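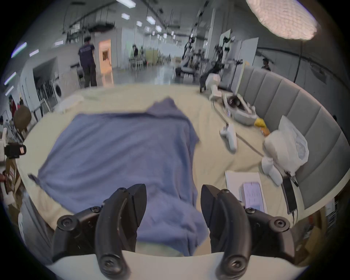 What Should We Wear? Dress Wording on Wedding Invitations in Brudon

Events and Hospitality, second-year project report
Gridisari College
Handed in 11 December 2023

1. Introduction

Couples planning a wedding spend a lot of time on the invitation. They choose the paper, the typeface and the order of the names, and then they have to decide what to tell people about clothes. My project looks at that one line of the invitation. I wanted to find out how often couples include it, what words they choose, and whether their guests understand those words in the way they were meant.

I picked the subject after working as a waiter at the Brisorine, a hotel on the edge of Brudon with a function room and a garden. At one reception half the guests came in dark suits and the other half in summer shirts, and the invitation had asked for "relaxed elegance". Both groups looked a bit uncomfortable until the dancing started.

2. How the work was done

The main source was a box of sample invitations kept by Ostapchuk, the printing shop near the station. The shop keeps one copy of most jobs and let me read them at the counter, as long as I wrote down no names or addresses. I read 61 invitations, all for weddings held in or near Brudon. I noted the wording on dress, whether the wedding was in the daytime or evening, and whether there was a separate information card.

In November I also spoke to nine people who had been guests at a wedding during the past year, and to two couples who had recently married. The guests were mostly people I know through work or family, so they are not a fair sample of the town. Each talk followed the same list of questions. I took notes by hand and typed them up the same evening.

3. What the invitations said

Of the 61 invitations, 29 had some wording about dress. In most of these it was a single line at the bottom of the main card, below the reply date. A few put it on the information card with the parking and the taxi numbers, where it is easy to miss.

The older terms were "lounge suits" and "black tie". They turned up mostly on evening weddings and on the more formal cards. Newer wording was much more varied. I found "smart but comfy", "garden party", "come as you are", "bright colours please" and "dress to dance". One card asked guests to avoid heels and gave the grass as the reason. I thought it was the most useful line in the whole box, although it said nothing about how formal the day would be.

Colour requests were less common than I had expected from looking at wedding websites. Where there was one, it was usually a request to leave a colour out. White was the obvious case, but one couple asked guests not to wear the green chosen for the bridesmaids.

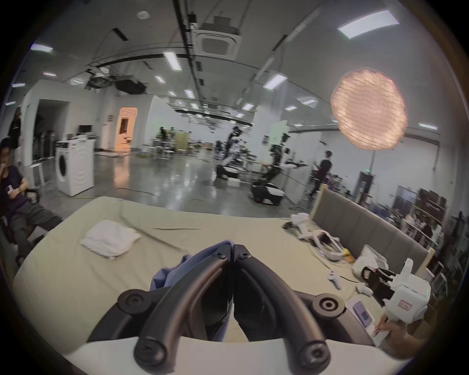 Figure 2. The bed, with a blue cloth and a folded white towel.

4. What the guests said

All of the guests said they looked for dress wording when an invitation arrived. When there was none, they asked somebody. Usually it was the groom's mother, a sister or whoever they knew best in the family. One woman said she had asked three relatives, got three answers and wore the same dress she had worn to the last wedding.

"Lounge suits" caused the most trouble among the younger guests. Some thought it meant something softer and less formal than an ordinary suit, because of the word "lounge". Older guests had no difficulty with it, but the women pointed out that it only tells men what to do and leaves them to work the rest out.

Cost came up more than I had planned for. There was no question about it on my list to begin with, and I added one after the second talk. Guests with several weddings in one summer said a clear request for black tie could mean hiring an outfit, and they would like to know about it months ahead. Two of them said they had thought about turning down an invitation for that reason.

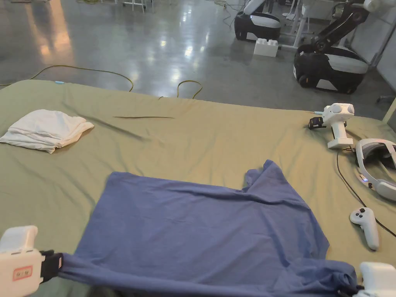 "Casual" was the word on which couples and guests disagreed most. Both couples had used it, one alone and one as "smart casual", and both meant a shirt with a collar or a light dress. Guests gave me a much wider range of answers. For one man it covered anything clean, and a plain blue T-shirt like the one in the photo would have been fine with him, though he would have ironed out the creases first. Another guest said she would never go to a wedding in anything she might wear to the supermarket, whatever the card said. The couple who wrote "casual" alone told me they had a few worried messages in the last week and ended up sending everyone a short note.

5. What the couples said

Neither couple had found the line easy to write. The first had wanted to leave it out completely, as they felt it was bossy to tell grown adults how to dress. They put it in after their parents asked for it. The second couple had argued a little — their word — over whether ties should be mentioned. In the end they left ties out and most of the men wore one.

Both couples said they did not remember much of what their guests had worn. They remembered who was there, the speeches, and in one case the rain.

6. Limits of the project

The box at Ostapchuk only holds printed invitations. Couples who send theirs by email or use a wedding website are missing, and they may well have more room to explain. The box also has gaps, as a copy was not always kept when a job was small. I did not ask guests to show me the invitations they were talking about, so I relied on memory for the wording.

7. Suggestions

For couples, I would suggest naming one or two actual garments. "Jacket, no tie needed" was understood in the same way by every guest I tried it on. The ground, the weather and any time spent outdoors should go on the same card. If black tie is wanted, it could be mentioned with the save-the-date — this is what guests asked for most.

For venues such as the Brisorine, a line about the garden path in the booking pack would help couples write theirs. I have passed this on to the events desk.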